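## 3.2 Simulated workspace and wrist view

The arm was built in the shared workshop at Zumdale between the spring and October, mostly from parts that members already had. Tuncay Canpolat designed the wrist bracket and the two-finger gripper, and Ilir Stojanović wrote the control software, which we call Clirkus. The simulated version was made after the first bracket broke. We had been testing grasp code directly on the arm, and each failed descent pushed the fingers into the bench.

The simulator model uses the same joint limits as the real arm. Link lengths were measured with calipers and entered by hand. We did not model the cable bundle or the slack in the shoulder joint – both matter on the real machine, and we return to them in Section 5. Finger shape was simplified to flat blocks with a step on the inner side. The rubber pads on the real fingers are replaced by a single friction value.

The task is to pick up one cube. We kept the work surface pale and without any pattern so that the first version of the detector could work from color alone. The cube is magenta because none of the parts of our gripper are close to that color, and a plain threshold in hue separates the two. Reflected light was left on in the renderer. It puts a faint pink tint on the surface next to the cube, and with the threshold set too low the detector included this tint and moved the estimated center to one side. Raising the lower limit on saturation fixed most of these cases.

Each episode starts with the gripper open and the cube placed at a random position and rotation. The controller runs in three stages. In the first, the arm moves until the cube is inside the lower half of the wrist view. In the second, it corrects sideways position and wrist angle. In the third, it lowers and closes. The sideways correction is computed from the distance between the center of the cube and the midpoint of the two fingertips in the view, so the fingers have to stay visible during the approach. This is the reason the virtual camera is tilted down more than the one on the first bracket was. Tuncay later changed the real bracket to match, adding 15 degrees of tilt.

We ran 2,746 episodes in total. Of these, 900 were kept apart for testing and were not used when choosing thresholds or gains. An episode ends when the cube is lifted clear of the surface or after 11 seconds of simulated time. Runs were started in the evening on the workshop computer, which is also used for the laser cutter during the day – a long batch therefore had to be split over several nights.

Figure 4 gives a wrist view with the fingers open and the cube to the right of the midpoint between them. For an offset of this kind the second stage asks for a small move to the right before the gripper is lowered.

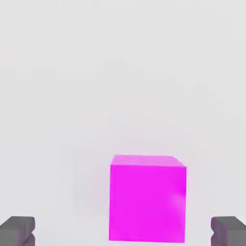 **Figure 4.** Simulated wrist view: magenta cube between the open gripper fingers, with no contact on either side.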